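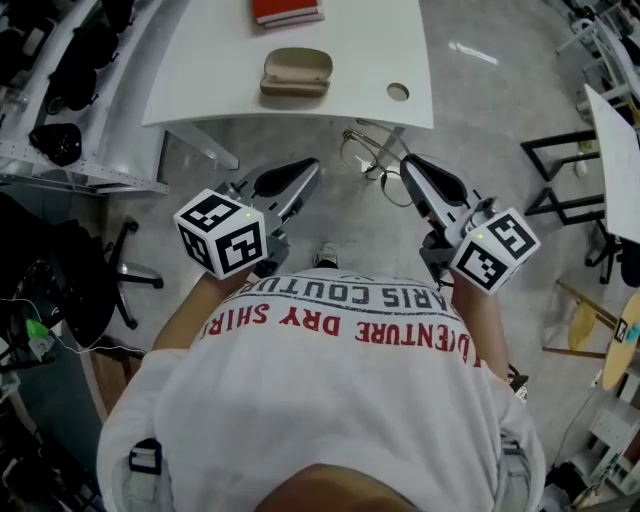 Ticket 136: camera not recognised by Clirix tethering software
Opened by: Carmela Cordero
Opened on: Aug 15, 2022
Status: Closed

Hello there, and sorry in advance for the long message, but I'd sooner give you too much than too little! I use Clirix for product work in my little studio, mostly ceramics and a bit of jewellery, with the camera on a copy stand and a cable running down to the laptop. It has been lovely since I bought it in March. Since I updated to version 9, though, the program starts up happily and then tells me "No camera found", even with the camera switched on and the cable pushed right in at both ends.

What I've tried so far: restarting everything (twice), a fresh battery, and taking the memory card out and putting it back. The odd thing is that the laptop itself can see the camera, and I can copy pictures off it in the ordinary way. I have a catalogue job for a shop called Cluvden with over 70 pieces to shoot, so I'm a bit anxious about it.

Reply from Trình, Clirix support

Hello Carmela, thank you for such a thorough note, it saves us both a good deal of time. If the laptop can copy pictures then the cable is probably sound, and my guess is that another program is getting to the camera first. Could you please close any photo import program, including the little ones that sit by the clock, then unplug the camera, open Clirix, and only then plug it back in? If you still see the message, go to Help, then Save Log, and attach the file for me.

Reply from Carmela Cordero

I did all that and it worked for a minute or so (I even got a teapot!) and then it dropped out again. Log attached. I did forget to mention that the camera goes through a Vundau hub, as the laptop only has 2 sockets and the other one is taken up by the screen. Does that matter?

Reply from Trình, Clirix support

It does, and I'm glad you said so. The log shows the hub going to sleep and Clirix failing to pick the camera up again when it wakes. In Preferences, under Connection, please tick "Keep camera awake", and put the camera straight into the laptop if you can spare the socket, with the screen on the hub instead.

Reply from Carmela Cordero

Swapped them over and ticked the box, and I've been shooting all afternoon without a single drop! Please do close this one, and thank you ever so much for your patience.

Closed by Trình. Cause: hub power saving. Passed to the version 9 team so that reconnecting after sleep can be looked at.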